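Clollwood Library Service @ Dillton
Winter opening hours begin on Tue 6 December. The Dillton branch will close at 5pm on weekdays until the end of February.

2/ Loans due during the closure days will be extended automatically - no action is required from members.

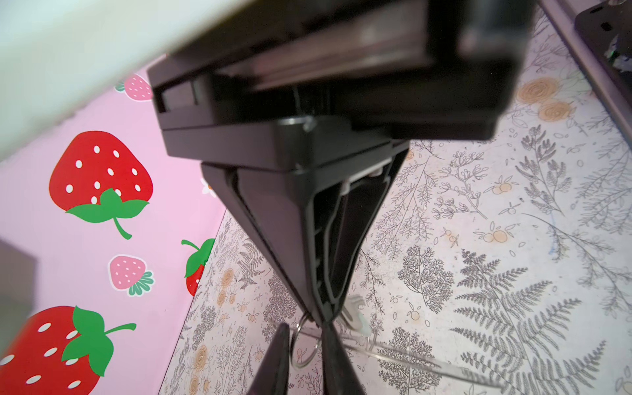 3/ Where can reserved books be collected? At the El Fassi Road desk, which holds them for seven days.

4/ The number 43 bus stops outside. Renewals may also be made online through Netico.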